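What counts as a folded towel?

I've been promising to write this one up since October, mostly because Ewurabena Agbenyega keeps asking me for "the rules" and I keep sending her bits of old messages. So, the rules! Or our rules, anyway. If you teach robots to handle cloth and you've got better ones, please pinch my email off the contact page.

The first thing we wrote down was what a towel has to look like before you press go. Sounds daft, I know. But for ages everyone had their own idea of "messy", and mine was basically a towel folded in half with a bit of a wrinkle in it. Leonilde Falcão looked through 60 of my starts one afternoon and told me (kindly, she's always kind) that I'd been setting the robot the easiest exam in the world. Now the rule says drop it from elbow height, leave it where it lands, no tidying. If it slides off the table you pick it up and drop it again.

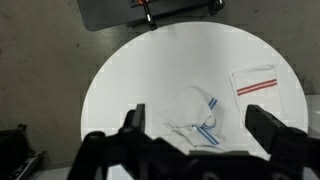 Fingers open over the blue-striped one, with the red-striped towel next door.

Rule two is about the gripper and it's the one I'd fight for. Open before you go down, always, and come down over cloth you can see in the wrist view. No fishing about. If you're guessing where the edge is, back off and look again, because the poor model learns your guessing along with everything else and then you've got a robot that pats the table like somebody hunting for their glasses.

Next up, lifting. We argued about this for ages. Leonilde wanted a fixed height, I wanted "until it hangs", and we ended up with mine plus a pause at the top. You take a corner, you go up smoothly, and you stop long enough for the cloth to settle before you try anything clever. The pause is boring to do and I still catch myself cutting it short just before lunch. 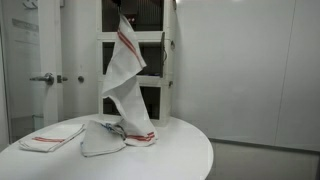

The other half of that rule is about neighbours. If the towel you've picked drags another one along with it, you don't shake it loose and you don't reach in with your hand. You either lower it and take a different corner, or you end the run and mark it as a tangle. Tangles are fine! We keep them. What we don't keep is a run where a human sleeve comes in and sorts it out, and I've thrown away a couple of my own for exactly that. One of them was going so well too.

Then there's what counts as done. Our wording is "flat, roughly rectangular, no corner underneath that shouldn't be". I tried to be stricter and put in a proper measurement for how far the edges could be out, and it lasted one morning. You spend more time with a ruler than with the robot. Ewurabena suggested judging it by whether you'd put it in a drawer at home, which I like, although she clearly has nicer drawers than me.

A few smaller ones, in no order at all:

Finished towels stay on the table until the whole set is done. They get in the way a bit and that's useful.

Don't swap stripes halfway through. If you started with reds and blues, finish with reds and blues.

Whatever's standing behind the table stays put for the day. I moved some bits once to be helpful and got a very long message about it.

Write the note straight after the run – not at five o'clock from memory.

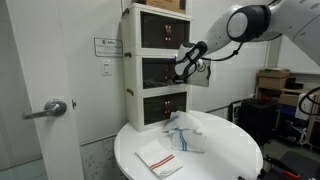 Red stripes at the front, blues behind, and the arm over by the cabinets.

I should say something about the hands-off zone as well. Ours is simple: while the arm is live, nobody leans over the table, and the person driving says "clear" out loud before the first move. Out loud, even when you're on your own in the room. I felt a right lemon doing it for the first week and now I say it at home when I open the oven.

The bit I'm still not happy with is the naming of failures. We've got 9 labels on the sheet and I use four of them. "Slip" and "missed grasp" look like the same thing to me half the time, and Leonilde can tell them apart instantly, so either she's going to have to write a better definition or I need to sit next to her for a day. I'll put the sheet up here when we've sorted that out. Ewurabena, you can stop messaging me now!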